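Speaker notes – ground beetles of the Druria hedgerows
August 9, 2021

Slide 1. Title
Thank the hosts. Mention that Vitória Pacheco did the trapping with me and checked all the names.
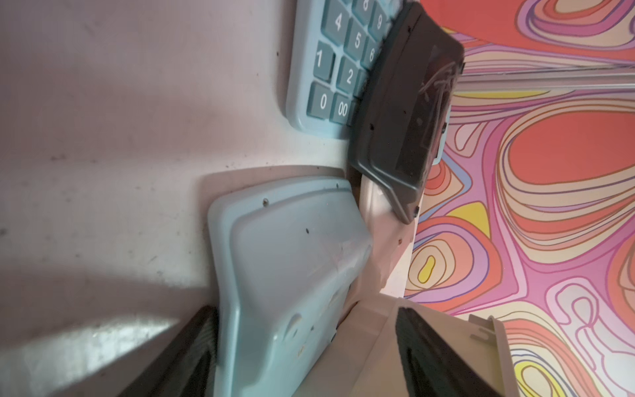
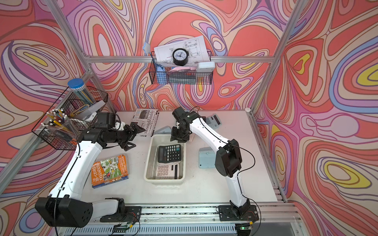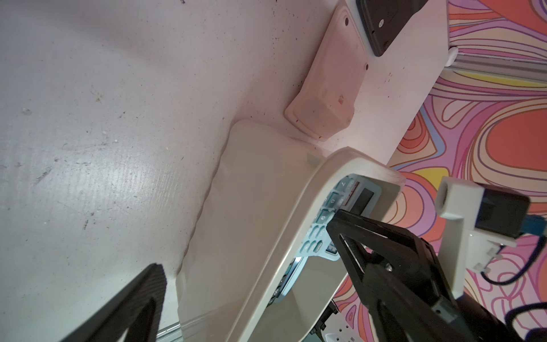
Slide 2. Sites and traps
Two farms, Proltau and Lanus. 15 pitfall traps at each, sunk level with the soil along the hedge base. Emptied every two weeks, last round in December. Total catch 1,091 beetles. Say that the Lanus hedge is older and has a wider grass strip.

Slide 3. Telling Pterostichus from Poecilus
Start with the antennae. In Poecilus the first segments have a keel on top. In Pterostichus they are rounded. You need a hand lens and good side light. Color is a poor guide – worn Poecilus can look almost black.
Pass the two pinned specimens around now, not at the end.

Slide 4. Numbers by site
Proltau 592, the rest from Lanus. Most of the gap is one species, Pterostichus melanarius, which did very well next to the wheat. Leave it out and the two sites look much closer.
If asked about trap saturation: we did not test for it.

Slide 5. Nebria
174 Nebria brevicollis, nearly all in the fall rounds. Adults rest through the hot part of summer and come back out when it cools. Show the notch-free front edge of the pronotum drawing only if there is time.

Slide 6. Larvae
Not identified past family. Shivam Rana has the tubes and will work through them over the winter. Keep this short.

Slide 7. What we would change
Rain covers on every trap. Smaller cups – we caught two shrews. Labels in pencil; the ink ran in alcohol.

Questions. The Buschmann key is on the side table for anyone who wants to look at it.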